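Iltau Twin-Arm Sorting Cell
Set-up and Operating Guide
Section 6: Sorting loose wire into trays

6.1 Before you start

The wire routine uses both arms and up to 3 trays. Complete the homing procedure in Section 4 before loading any material. The Jallance control software must be open on the host computer and must show both arms as Ready.

CAUTION: Switch the arms to Hold before putting your hands over the table. The emergency stop must remain within reach of the person loading the cell.

1. Place the trays side by side towards the back of the table. The long edges need not touch, but no tray may block the travel of either arm.
2. Put the wire on the table in front of the trays, within reach of both grippers. Do not load more than 400 g at a time.
3. Check that the cable on each arm has enough slack to follow the wrist through its full turn.
4. In Jallance, open Tasks, then Wire, and choose Two-Arm Sort.
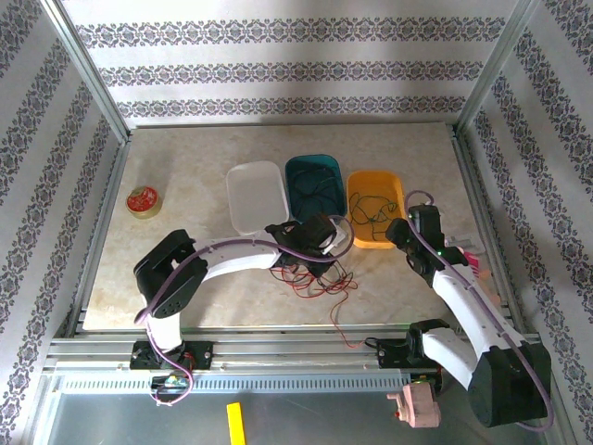
5. Assign a wire colour to each tray. A tray with no colour assigned is ignored by the routine and may be left in position.
6. Set the grip force. The factory value is 33 per cent, suitable for thin insulated wire. Raise it in small steps if strands slip.
7. Release Hold and press Start. The arms move to the waiting position before the first pick.

Note: Wire with bare ends must be disconnected from any supply. The cell has no means of detecting a live conductor.

6.2 Picking from a tangle

The routine looks for a strand that crosses the fewest others and closes one gripper on it. The second gripper holds the rest of the pile down while the first one lifts. If the load on the wrist passes the set limit, the strand is released and another is tried.

Fingers must be clean. Dust on the pads reduces grip and is the usual cause of repeated picks on the same strand.

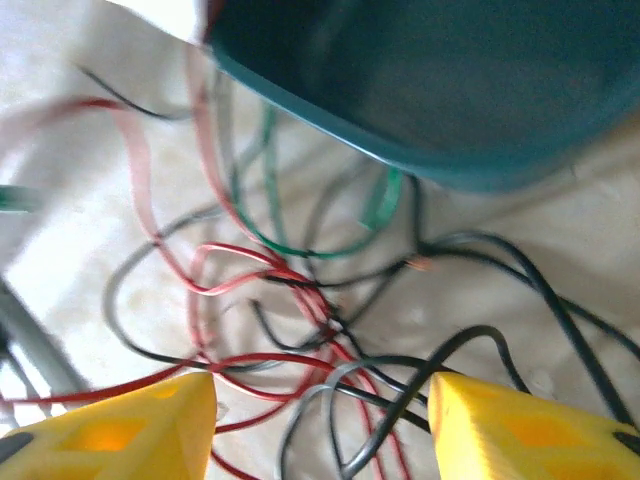 Can wires longer than the table be sorted?
Lengths of up to 500 mm are handled in a single lift. Anything longer should be cut or coiled first, as the free end can catch on the front rail.

6.3 Moving wire out of a container

Use this mode when the wire has been delivered in a tub or tray and has to be spread out before sorting.

1. Choose Unload in place of Two-Arm Sort.
2. Mark the container on the table map.
3. Select the lead arm. The other arm will draw the strands forwards.
4. Stop the routine if the container begins to slide, and reposition it by hand with the arms in Hold.
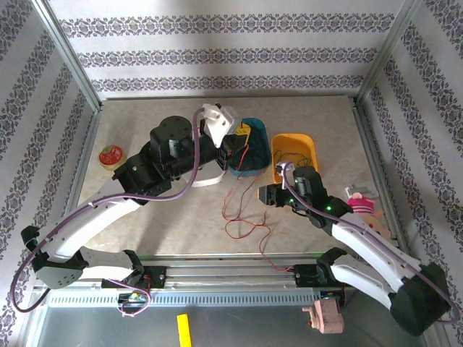
Fig. 6-3. Both arms at work, with red wire trailing from the container.

6.4 Working with the grippers close together

The collision margin keeps the two wrists apart. For tangled wire it may be reduced in Settings, then Safety, then Margin. Restore the default value before running any other task.

CAUTION: Do not reduce the margin after changing fingers until the finger calibration in Section 5 has been repeated.

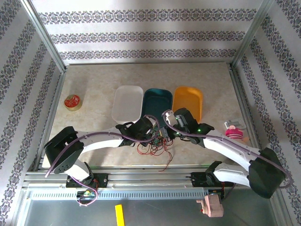

Entwistle, replying on the Cimville support page, advised leaving the margin at its default for the first few runs and reducing it only if the arms keep stopping short of the pile. The same reply recommended saving the reduced margin under a separate task name.

6.5 Ending a run

1. Press Finish. Both grippers open and the arms return to the waiting position.
2. Select Hold.
3. Remove the trays, then any wire left on the table.
4. Inspect the finger pads and the arm cables for cuts. Replacement parts are listed in Section 9.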